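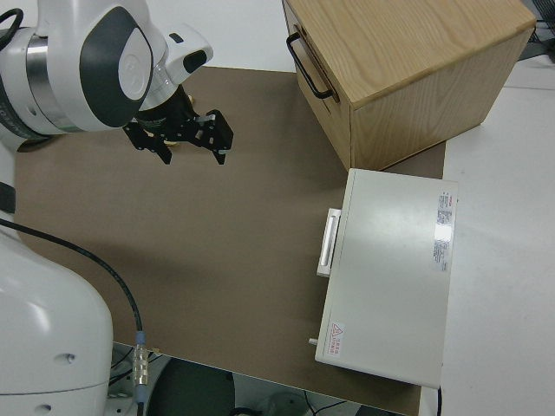
Last modified: January 2, 2023

Slept until nine and woke up with the heat already on. The snow that was supposed to come overnight did not come. It rained instead, and the path to the gate is soft again, so I put the boards back down and walked on those.

I went through the seed box after breakfast. I do this every winter and every winter I find things I thought I had used up. There were 12 packets with something in them. Three of those were lettuce, all opened, all folded over at the top with the same green clips. I threw away the parsnip because parsnip seed does not keep, and I have been fooled by it before. The beans I kept. They are the long flat ones I saved myself in September, off the row by the fence, and they rattle when I shake the jar.

The order from Netden has still not arrived. They sent a message before the holiday that it had left the warehouse, and nothing after that. It is only onion sets and a roll of fleece, so there is no hurry, but I would like to have the fleece before the real cold. Last year I covered the spinach with old curtains and they froze stiff and broke the leaves.

Read the Pumen catalog over lunch. They have dropped the small yellow tomato I have grown for years and put in a striped one. The price of everything is up. I marked two peppers and a squash and then crossed out the squash. There is no room for a squash. The last one went over the compost heap and through the neighbor's fence, and I had to ask to come in and pick it.

In the afternoon it stopped raining for a while and I went out to look at the beds. The garlic is up, most of it, some 2 inches high. A few cloves had been pushed out of the ground and were lying on top with their roots showing. I pressed them back in with my thumb. The leeks look poor. They went in late and they never caught up, and I think the soil at that end is just tired. I have manured it two years running. This year I will leave it under clover and see.

The kale is fine. The kale is always fine. I cut enough for supper and the pigeons will have the rest if I don't get the net mended. One side has come away from the hoops and there is a hole near the bottom big enough for a cat.

I emptied the water barrel down to the tap so it won't split if it freezes, and brought the hose in. I should have done that a month ago. The shed door has swollen and I had to lift it to get it shut — the bottom hinge is pulling out of the frame again. Longer screws, or a new piece of wood. I looked at the wood I have and none of it is the right thickness.

Came in with wet knees and wrote up the book for last year. I weigh the potatoes and nothing else, so it is a short job. The total was 333 pounds, counting the ones the slugs had been at, which I cut up and used first. The earlies did badly in the dry spell and the main crop made up for it. I want to move them to the top bed this time and put the beans where they were. I drew the plan on the back of an envelope, and then drew it again because I had forgotten the currants are staying.

The old fork is going back in use. I bought the Clomico one in the spring and it has bent twice, both times in the same place, and I was only lifting carrots. The old one is heavy but it has never bent. The handle needs oil. I left it by the stove to dry out first.

Supper was the kale with potatoes and a fried egg. I finished the library book on soils by Lukoševičius, or nearly — there is a long section on peat at the end that I skipped. I did copy out the table of what clover adds and when to dig it in. Four weeks before planting, it says, and sooner if the ground is heavy, as mine is.

Raining again now. Tomorrow the net, if it is dry, and ask at the lumber yard for a piece for the door.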